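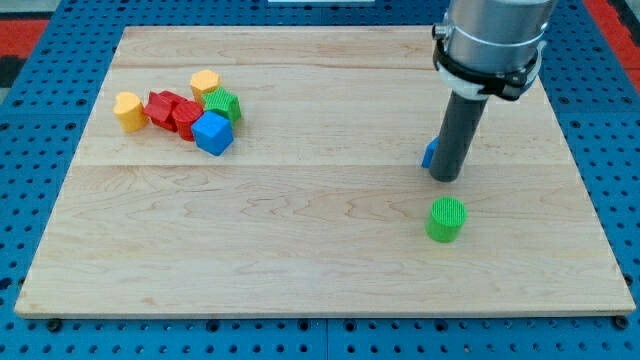

Rules for a shared arm cell, kids' blocks as test parts - what do you lot do?

Posted in: Automation and small robotics > Good practice

wobblybench

Hi all, hoping for a sanity check before Saturday. We've got an arm at the Edcombe makerspace, bench mounted, used for pick and place practice by whoever has done the induction. Parts are those ribbed plastic toy blocks, a heart, a cube, cylinders, a star sort of thing, all on a wood board on top of the perforated bench plate. Works fine mostly.

Problem is the rules sheet. It's one page, been photocopied to death, and says things like "be careful near robot" and "reset the blocks when finished". Reset to what? One person leaves them in a heap in the corner, the next one lines them up like soldiers, then the third one's program goes straight into the board because it was taught with a different layout. We had a gripper tip go down hard last month. No real damage but it left a mark and there was a fair bit of grumbling.

So I'm rewriting it. Stuff I'm stuck on:

Speed limit while someone's hand could be in there. Somebody told me 200 mm/s, somebody else said that number's out of date. Which is it?

How high should the tool sit before you walk away from it? At the moment people leave it parked right down near the board.

Does everybody use a fixed layout for loose parts or is it OK to have them any old how?

And do we need a proper risk assessment for a toy block job? My gut says yes, half the group says it's overkill.

Small arm, light payload, no fence, e-stop on a lead. Ta in advance.

Bramivow

Bit long sorry, typing on lunch.

Risk assessment - yes. Doesn't matter that it's toy blocks. The blocks aren't the hazard, the arm and the tool are. Assess the whole application, so arm plus gripper plus parts plus the bench plus whoever's standing at it. A "collaborative" label on an arm doesn't get you out of that. Two pages will do for a job that size, just make sure someone redoes it when the gripper changes. Gripper changes are the one everybody forgets. A skinny tube tool coming down on the back of a hand puts all the force in a tiny spot, very different from a fat padded one.

Speed. The number you're half remembering is 250 mm/s, which is the usual cap for manual reduced speed, ie teaching with the pendant and the enable switch held. That's for teach mode. It is NOT a blanket "safe next to people" number for auto running, and loads of club rule sheets get this wrong. Nothing stops you setting a lower one for yourselves. We cap teaching at 200 and first run of any new program goes slower again, with a finger on the stop. For auto with no fence you need to go off your assessment, and if you can't do the contact force side of it properly then the simple answer is hands out, everyone behind a line, or a scanner.

Check which edition of the standard your state or supplier is working to as well. They've been revised, old PDFs are floating round everywhere and people quote them at each other.

Parking height. Put it in the program, don't leave it to people. Every routine starts and ends at a named home position, ours is 500 mm above the plate and off to one side. Could be less on yours, depends on reach. The point is nobody leans over the board to grab a block with a tool sitting just off the surface. Also if the brakes let go a touch at power down (some little arms do sag a bit) you've got room.

Layout. Depends what you're teaching. If it's fixed point programs, no vision, then the layout is part of the program and has to be written down with it. Tape marks or a paper template under the parts. If you've got a camera doing the finding then a messy pile is fair enough, but put minimum gaps in the rules. Parts that lean on each other are a pain, tool goes for one and shoves the one next to it, and now every stored position is rubbish. We say leave a clear finger width all round or it's not a legal start.

Our sheet's got 7 lines on it, for what it's worth:

Stop button checked before first move of the day, by the person running it.
One person on the pendant, and they keep it till they hand it over out loud.
Nobody reaches over the board unless the arm is home and held.
New or edited program runs slow first, empty, then slow with parts.
Start layout matches the card or you don't press go.
Anything that touches the board, write it in the book, even if it looks fine.
Board bolted or clamped, check for movement before you start.

Last one is there becuase a board that creeps 2 mm is enough to stuff up a low pick. Make sure yours is held down somehow and not just sitting on the plate by its own weight.

gridbolt_77

Just use common sense mate. Ours has been going about a year with no rules sheet at all and never had a drama. It's plastic blocks. You'll scare the newbies off with paperwork.

Only thing I'd say is get a cheap soft tip for the gripper and you'll stop marking the board.

Grarnero

Agree with most of Bramivow's, not with the one above. "Never had a drama" is what our lot said too till someone ran the wrong file.

Few extras from a TAFE workshop, in no order.

Name your files so the layout is in the name. We use a letter card per layout, so the program for layout B is called Bravo-something and the card on the bench says Bravo in big letters. Doesn't match, don't run. Cut the wrong-file mistakes right down.

Set a floor plane in the controller if yours has one. Sits just above the board surface so the tool can't go lower no matter what the program asks. Five minutes' work and it would've saved you that mark. Redo it if you swap the board for a thicker one, and again after any tool change as the length will be different.

Tool centre point, check it each session. Jog down slow to a known spot and look. If the tip's out, stop and find out why. Don't just fudge the height in the program to suit, next person inherits your fudge.

Keep the stop where the operator can hit it without crossing the arm's reach. A lead one is handy but it wanders. Ours ended up behind the bench twice so now it has a hook, and the rule is it's on the hook or in your hand.

On the soft tip - OK idea, but it changes your tool length and your grip, so it's a gripper change, so back to the assessment. Sorry.

Also put a colour to each job step if you've got newbies. "Pick the green cylinder, return to home, wait" is easier to follow than coordinates, and anyone watching can tell when it's gone wrong.

wobblybench

Legends, thanks. Going with the cards and the floor plane, didn't know ours could do that but found it in the menu under limits. Home height I'll measure up tonight. Fixing the speed line too, I had it down as a general limit which is exactly the mistake you described.

Will check how the board's held before anyone runs it on Saturday. Any chance of a blank copy of the two page assessment, Bramivow? Word or PDF, eihter's fine.

Bramivow

Yep, will stick it in the files section. Change the arm details, ours is a differnt model.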